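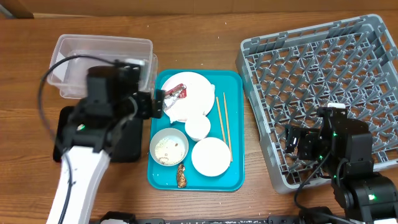

Deposit for a holiday flat not returned, how long should I wait?

Irfan Lubis
Hello to all. In August we rented a flat for nine nights in Plultach, the old part near the harbour. The booking was made through Pullico, but the owner has her own rules and she asked for the deposit by separate bank transfer, 134 euros. On the last morning we left the keys in the box by the door, as it was written in the welcome folder. The folder says the deposit comes back "after inspection" and does not give any number of days. I have written to her two times. The first time she answered that the cleaner was on holiday, the second time she did not answer. Pullico tells me that they only handle deposits which are paid on their own page. Is there a normal period for this, and what can I do without making a quarrel? The flat was very nice and we would like to go again.

Esi Abugri
I let two small flats myself, so I can tell you how it looks from the other side. The inspection is done on the day of departure or the day after, because the next guests are coming. I send the deposit back within a week and most owners I know do the same. If the cleaner was away, then somebody else cleaned, and this person could also look at the flat.

I would write one more message, polite but with a date in it. For example: "Please return the deposit of 134 euros to the account below by 14th October." Put your account number again, even if she has it already. Attach the proof of your transfer and the page of the folder where the deposit is mentioned. Send it by email and also inside the Pullico messages, so that there is a copy which they can read. They will maybe not pay you, but they can see that an owner takes money outside of their page, and in my experience they do not like this at all.

One question — did she write you anything about damage? If she wants to keep a part, she should tell you for what, and how much. A friend of mine lost 50 euros for a broken blind and she got the bill for it, so this was correct.

Anselmo Quispe
Same thing happened to me with a studio in Kwofie. Never pay by transfer. I got it back after 19 days when I said I will write a review.

Naa Frimpong
I would be careful with what Anselmo says about the review. On some sites it is against the rules to ask for money in this way, and then your review is removed. Write the review honestly and keep it separate from the deposit. If the date passes, ask at the consumer advice office where you live. The advice was free for me, and they wrote the letter in the owner's language.

Contact us | Terms of use | © Galasance Travellers' Help | Back to top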